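Florngate Quilters open their winter workshop to beginners

I'm chuffed to say our beginners' quilting workshop is back, and this time we've got a proper room for it!

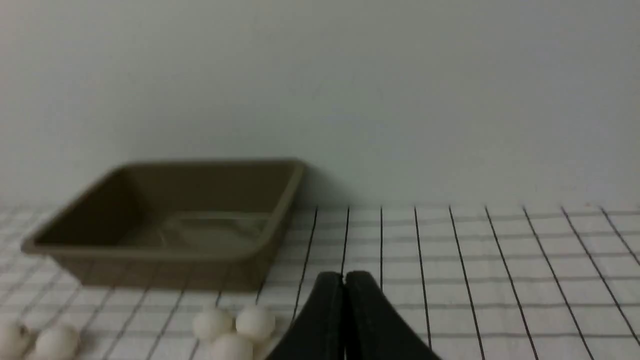
CLEMDALE, August - I'm Rūta Rozīte and I've run Florngate Quilters for 11 years, mostly out of my garage. This winter we're moving into the old Lorach hall, with good heaters and a kettle that works.

The course runs over two weekends and costs $465, with fabric, batting and lunch included. You'll go home with a finished lap quilt in whatever colours you fancy (mine are always too bright). Evander Ritchie is teaching hand piecing again, 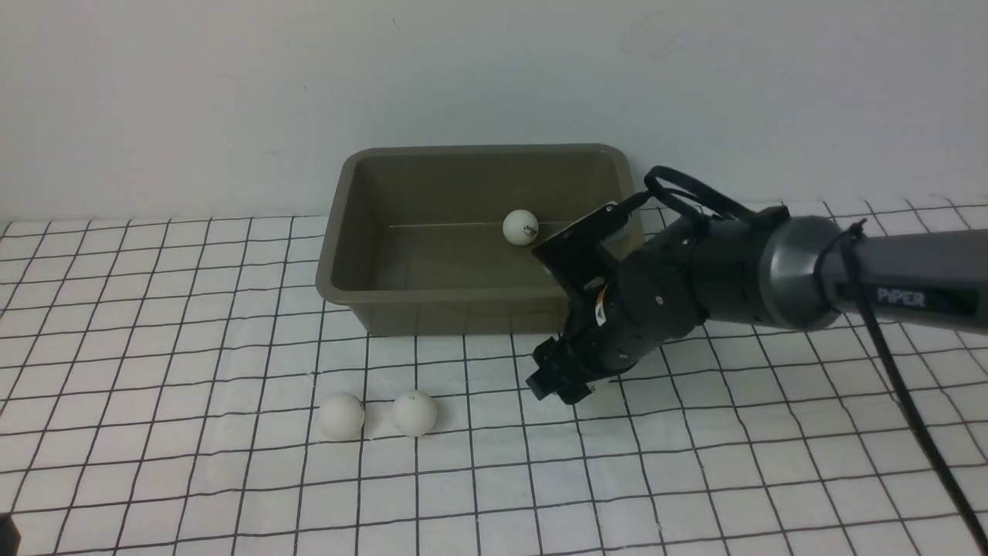 and he's very patient with wonky seams - he's seen plenty of mine. Bring your own machine if you have one, or borrow one of ours.

To book a spot or organise an interview, ring Maarja Pētersons at Florngate Quilters.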